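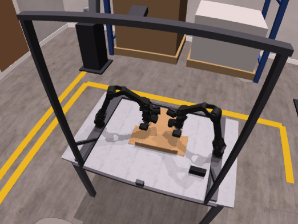 **What should our choir sing on the Pride walk?**

Milagros Bedoya

Our choir is walking in the Clullach Pride parade in July for the first time. There are 27 of us, mostly over fifty, and we've never sung while moving. The route takes 17 minutes at a slow pace, with no backing track. I'd like songs the crowd will join in with, but half the group say the big anthems are overdone. We also need a banner and can't agree on a colour. Any advice from people who have done it?

---

Deepika Achari

Sing the big anthems. People on the pavement only hear you for a minute, so they won't be bored. Pick 2 songs, learn them by heart and go round again. Anything with long held notes is hard work when you're walking, so drop it down a tone and put your strongest voices in the middle rows – the ones at the front can't hear the back otherwise. We did the Fernum parade this way with no sheet music.
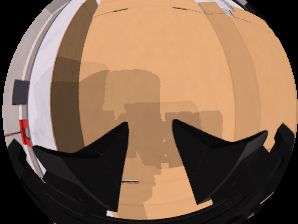
For the banner, don't feel you have to do a full rainbow. Everyone near you will have one and the choir's name gets lost. We printed 200 leaflets to match ours and people did keep them. I'd go for a plain matt background, something like the light orangey tan in the picture, as black shows up clearly against it. Then add rainbow ribbon down the sides. Check with the organisers about width before you order.

---

Hegde

Depends on the weather. We got rained on at Clivau and sang one verse. Take water.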